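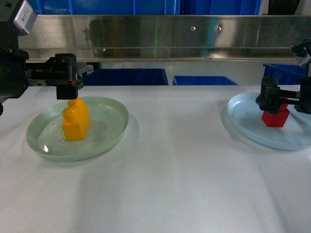

The reviewers at Varomer asked, reasonably enough, why anyone should train on two arms at once when a single arm can clear both plates in sequence. Keep that question up while people sit down. The talk is the answer to it.

Slide 2. Task. Two arms, two plates, one object per plate. Each arm lifts its object and sets it on the other plate. The arms have to cross over the middle of the table, so one must wait or both must bend their path. No rule says which.

Slide 3. Data. 600 demonstrations, all teleoperated, all on the same table. Half of them (300) were recorded with both arms moving together. The other half were recorded one arm at a time and paired afterward by matching start poses. Say clearly that the pairing is done offline and that the operator never sees the second arm.

Slide 4. Method. We call it Zorard. One policy per arm, plus a small shared timing signal that each policy reads and writes at every step. The signal carries no positions and no images, only a phase value. Point at the diagram here, the arrow is easy to miss. If asked: yes, the phase is learned, we do not label it.

Slide 5. Baselines. Joint policy over both arms, and two independent policies with no link. Same encoder in all cases. The Florkby lab ran the joint baseline on their own table as well - mention this before the numbers, not after.

Slide 6. Results. Independent policies grasp well and then collide in the middle. The joint policy rarely collides but hesitates above the object, gripper open, sometimes for around 18 seconds. Zorard closes sooner on both sides. Do not claim it is faster overall. It is faster to first contact.

Slide 7. Failures. 3 types: early close on tall objects, slip on release, and both arms yielding at the crossing. The last one is ours alone, the baselines do not show it. Spend time on it. Play the clip twice.

Slide 8. Limits. Rigid plastic objects only, fixed plate positions. The Spahić fixture for moving plates is not ready, so no results on that.

Skip slide 9 if short on time. Questions.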